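Block stacking demos: drop bad episodes or keep them?

Posted in Data Collection by saser_lab

We are recording teleoperated demonstrations for a two-block stacking policy. So far there are 235 episodes, all from one operator. In a fair share of them the first grasp slips and the operator goes back for the block. Should those be deleted before training? The policy is trained by plain behavior cloning, no reward.

wunov
Delete them. Clean data only.

Ornia
I would not delete them. Keep any episode where the slip is followed by a recovery and a finished stack, and tag it. Discard the ones that end with a block off the table. If you cut every recovery, the policy has no example of what to do after a missed grasp and will usually close on air and carry on.

Check start positions before you record more. One operator tends to put the blocks down in the same area each time. Plot the starting x and y of both blocks; if the points bunch up, the next batch should fill the gaps.
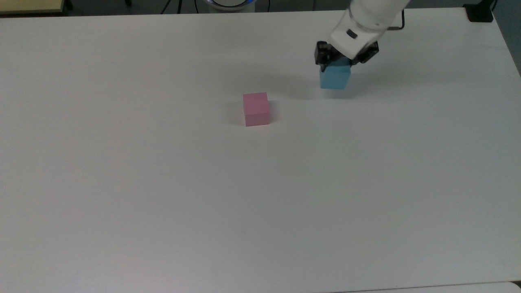

Posted by Ornia, September

Our setup for the same task, with the blue block in the gripper and the pink one still on the table. We label the phases separately (reach, grasp, lift, place), so 4 segments per episode. The lift label starts when the block clears the surface. With a white table, look at your exposure too. Ours was set too high for the first batch and the block edges washed out, so we recorded it again.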